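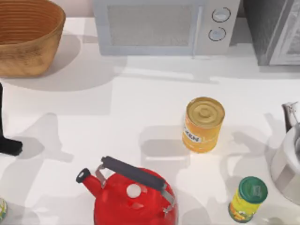
Counter set, render. Basket far left, microwave at the back.

August, edit room, 7.40 am

Lengate recut. Carrying on from last night's notes, which I can only half read.

Restored version now stands at 1,866 shots, up from the theatrical. That's with the harbour funeral back in and the long train bit. Still no sign of the second reel of the quarrel on the stairs. Petridis say they sent everything they had. Their list has a gap at can 333 and picks up again two later, so will ask again, nicely.

Watched the first hour straight through without stopping. Notes:

- opening is better slow. Leave it alone.
- brother's voiceover can go. It was only put in after the test screenings and you can hear he's in a different room
- the villain gets his joke back but it lands on a cut. Needs maybe a second more before we go to the sister
- music under the ferry is temp, the wrong temp, somebody's old mix. Swap
- subtitle at the checkpoint says "capitan"

Conform fell over twice. First time was the drive. Second time was me, had the old list loaded. Rebuilt it from the Tullulau export and it went through, 393 flagged, nearly all handles too short by a frame or two. Did the ones in the first two reels by hand. Rest tonight. 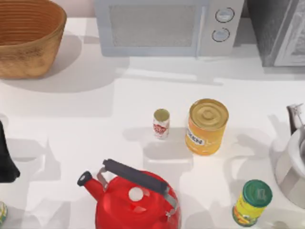 Grade: the added scenes are a good bit greener than everything round them. Scanned on another machine at another time, and it shows worst in the funeral, where it goes old-new-old inside one conversation. Tried a simple match on her coat. Coat fine, faces now look ill. Undo. Might be easier to pull the whole scene cooler and let the old shots come to meet the new ones. Ask before doing this, the director liked the warm.

Sound. Tekico sent the split tracks at last. Dialogue is clean, effects have the dialogue in them as well (why). Wrote back. Have kept their first delivery in the folder called OLD, dont delete it, the rain is better in that one.

VFX list from the stairs onwards has no owner. Wire removal x4, sky on the roof, the dog.

Running time about 1,245 seconds over what the distributor asked for. They know. They were told in spring. I am not cutting the train.

To do
chase can 333
new ferry music
rest of flagged shots
fix captain
render reel 3 overnight, CHECK DISC SPACE FIRST this time

Lamp over bench two flickering agian, used the other bench.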